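Ostadura

A crawl scheduler for large product catalogs. Reads a site map, splits it into jobs, and keeps fetch history in a local database.
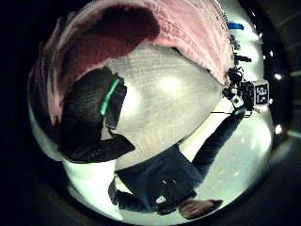 Status

Version 4 of the job format is in use. Files written by version 3 load read-only. Last checked against the Meltness parser on May 14, 2026.

Install

Unpack the archive and run the setup script. Python 3.11 or newer. The database file is created on first run in the working directory, so start it from the same place each time.

Settings

batch_size - pages per job, default 200. Lower it if the target site sends long pages.
delay - seconds between requests to one host, default 4.
retry_codes - status codes that put a page back in the queue. 404 is left out on purpose.
store_raw - keep the full response body. Off by default. Disk use grows quickly when it is on.

Output

One line per page, tab separated: address, fetch time, status, body hash. Redirects are written under the original address with the final one in a fifth column. Pages blocked by robots rules get status 0 and no hash.

Known problems

Session cookies are dropped when a job resumes after a crash. Guillot exports with mixed line endings are read as one long record - convert them first. The test list has 182 addresses, and nearly all of them are plain HTML, so script-built pages are poorly covered.

Maintainers

Muireann Coughlan (scheduler), Aurélien Caron (storage). The retry code was written by Séverine Guérin and moved over from Finix in March. Send patches against the main branch with a test.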